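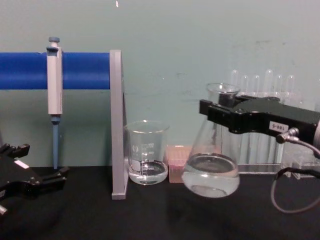
Bench with a hand pipette on its stand.

Paying for Repairs After the Harnton Flood: Where the Money Went and Where It Stopped
Student project report, Public Affairs and Aid course
Chae-won Heo and Kyung-hwa Ryu

1. Background

The Plimis River flooded the lower part of Harnton in August. The water came over the east bank at night and stayed in the streets for 4 days. The town office later listed 293 homes as damaged. Of these, 62 were marked as unsafe to live in, and the families were moved to the school gym and then to rented rooms in Gikberg, the next town up the valley.

The regional government promised a repair grant to every household on the list. Our project looked at how the grant was paid out and why so many families were still waiting when we started. We didn't study the causes of the flood or the rescue work, which are covered in the town's own report.

2. How we worked

We read the minutes of the town council from the flood up to the end of our project, and the two payment notices posted at the town office. Chae-won did most of the reading and made the timeline. Kyung-hwa did the interviews. We spoke with residents of Moon Street and Mill Lane, with a clerk in the housing department, and with a builder from Gikberg who had taken on repair jobs in the area. Residents are not named in this report. The clerk asked us not to record, so that interview is based on notes written down the same afternoon.

We had planned to send a form to every household on the list. The town office would not share the addresses, so we left a stack of forms at the library instead. Few came back and we have not used them.
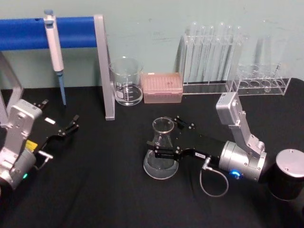
3. The grant in stages

The grant was set up in 3 stages. The first covered cleaning and drying. The second covered wiring, heating and floors. The third was for full rebuilding of the unsafe homes.

First-stage money arrived quickly. According to the minutes, all households that applied had been paid before the first frost. Most people we spoke with agreed, although one family on Mill Lane had to apply twice over a spelling mistake in the name on the deed.

The second stage went more slowly. A household had to send in two price quotes from licensed builders before any money was released. There are few builders in Harnton, and the ones in Gikberg were already busy. The builder we interviewed said he stopped giving quotes for a while – he was spending his evenings on paperwork for jobs he would never have time to do.

Third-stage payments had not begun when we finished. The regional government had moved part of the fund to road and bridge repair, and the council minutes show two letters asking for it to be put back. The minutes do not record a reply to either letter. 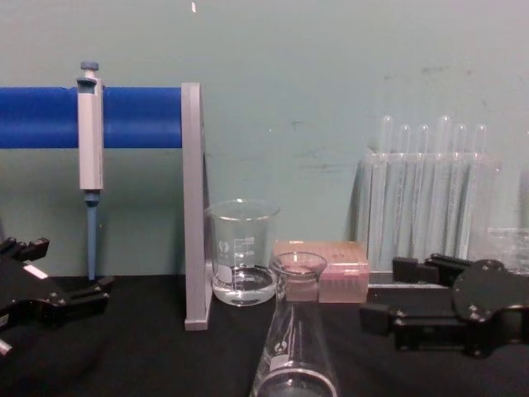 4. What residents told us

People living in rented rooms were mainly worried about the rent support, which is approved for a few months at a time. One woman told us she had not bought a bed for her son, as she did not know if they would be moved again. Others had started repairs with their own savings and were unsure if they could claim the cost afterward. The clerk said they could, with receipts. The posted notices do not mention this.

Renters were the group with the least information. The grant goes to the owner of the home, and an owner who lives elsewhere may be in no hurry to rebuild. Two former tenants on Moon Street had heard nothing from their landlord since the flood.

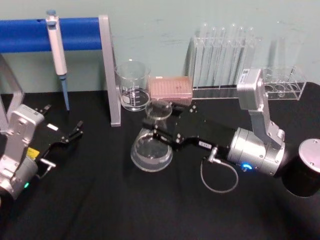
5. Limits of the report

Our interviews were with people who were willing to talk, mostly on two streets, so they can't stand for the whole town. We also asked the regional government for the current balance of the fund and did not get it in time. The timeline depends on the council minutes, and one month of those is missing from the public folder.

6. Suggestions

The rule on receipts should be added to the notice at the town office and sent by mail to the families in Gikberg. One quote should be enough for small second-stage jobs. The council should publish the amount left in the fund each month, including any money moved to other work. Tenants should get a copy of every letter sent to the owner about their home.

We gave a copy of this report to the housing department and left another at the Harnton library.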